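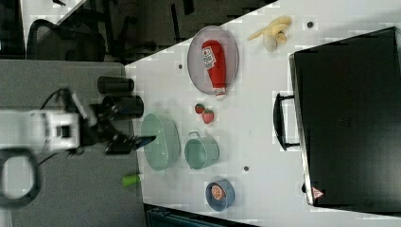 Informe de seguimiento para el Fondo Bjarnason
Proyecto Burkari: recogida de aceite de cocina usado en Flernley y Baltdale
Periodo: de septiembre a diciembre

Hola de nuevo a todo el equipo del Fondo. Como la otra vez me pedisteis que el informe se pareciera más a lo que os cuento por teléfono y menos a una memoria de subvención, os tomo la palabra y voy al grano (bueno, a mi manera).

Lo primero, lo que más ganas tenía de contaros: ¡los seis contenedores están por fin en la calle! Ya sabéis lo que costó. El permiso de ocupación de vía pública se quedó atascado en Baltdale casi todo el otoño, primero por la distancia a los pasos de peatones y luego por un plano que pedían en otra escala, y cuando ya lo teníamos hubo que mover el de la plaza porque tapaba una arqueta. Al final está en la esquina del mercado, que a mí me gusta más: pasa todo el mundo por delante con la compra.

En cuanto a cantidades, desde que arrancamos hemos recogido unos 2040 litres de aceite, perdón, litros, que se me mezcla el idioma de los albaranes. Casi todo viene de Flernley, donde los contenedores llevan puestos desde el principio. Baltdale va por detrás, como era de esperar, pero las últimas recogidas ya se van pareciendo bastante y no me preocupa.
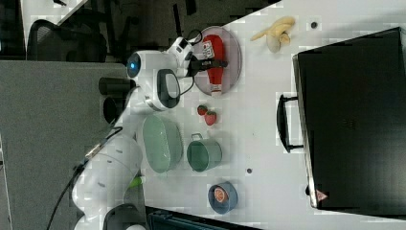

Los embudos

Ay, los embudos. Repartimos los 300 que teníamos presupuestados y nos quedamos cortos enseguida. Son los de rosca con tapa y rejilla, los que encajan en una botella de plástico normal y corriente, y la gente los pide mucho más que el folleto. Los dimos en el mercado, en el centro de salud y en la puerta del colegio a la hora de salida, y este último sitio fue con diferencia el que mejor funcionó. Me gustaría hacer otro pedido en primavera y para eso necesito vuestro visto bueno, porque tendría que pasar dinero de la partida de impresión (donde nos ha sobrado) a la de material. Os mando el presupuesto aparte.

También quiero cambiar la etiqueta. La que pusimos dice «aceite usado» y hay quien ha entendido que vale el del coche. En Flernley apareció una garrafa de aceite de motor dentro del contenedor de la estación y el gestor nos devolvió la carga entera de ese día, con su recargo correspondiente. La nueva dirá «solo aceite de cocina» en letra bien gorda, y llevará un dibujo.

Talleres y charlas

Las charlas han ido mejor de lo que yo pensaba. En las de adultos casi siempre salen las mismas dudas: si hay que colar el aceite (mejor sí, aunque no pasa nada por unas migas), si se puede mezclar el de oliva con el de girasol (se puede) y qué se hace con el de las latas de atún (también va a la botella). Con los pequeños hablamos sobre todo del fregadero y de por qué se atasca, y les encanta el experimento del vaso con agua y aceite. Hay que llevar muchísimo papel de cocina, eso lo apunto para la próxima.

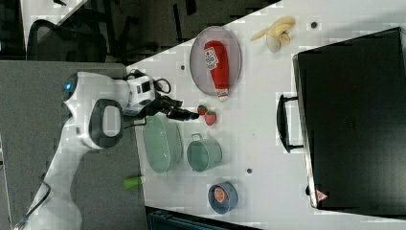
Las dos fresas de juguete, muy juntitas.

Lo que no ha salido bien

Los bares. Contaba con que se sumaran los pequeños, los que no llegan al mínimo del gestor grande, y de momento casi todos siguen dándole largas al asunto. El problema es el bidón: el que les ofrecíamos era de 25 litros, lleno pesa lo suyo y en muchas cocinas no hay dónde meterlo. Estoy mirando con el transportista si acepta uno más bajito, aunque tenga que pasar más a menudo. Si dice que sí, lo probamos primero en Baltdale, en la calle del mercado, y luego ya vemos.

Tampoco estoy contenta con la limpieza de los contenedores. Los de Flernley gotean por la boca y el suelo queda pegajoso, sobre todo después de un fin de semana largo. El contrato dice que la limpieza va incluida en cada recogida y yo creo que no se está haciendo siempre. He mandado ya un par de correos bastante serios.
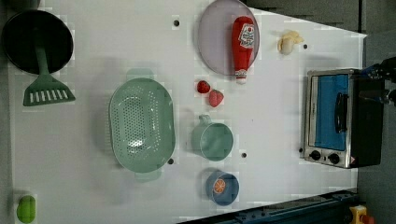 Por el formulario de la web nos escribieron que el contenedor de la estación está muy bien pero que la boca queda demasiado alta para quien va en silla de ruedas, y que si no se podría bajar un poco o poner una segunda boca lateral. Tienen toda la razón. He preguntado al fabricante y existe una pieza para adaptarlo, pendiente de precio.

Dinero y próximos pasos

Vamos dentro de presupuesto, con el recargo del aceite de motor ya descontado. Para el siguiente periodo me quedan el pedido de embudos, las etiquetas nuevas, la prueba con los bares y la adaptación de la boca. Las facturas y los albaranes van en la carpeta compartida; falta el de la última recogida de diciembre, que subiré en cuanto me lo mande el gestor.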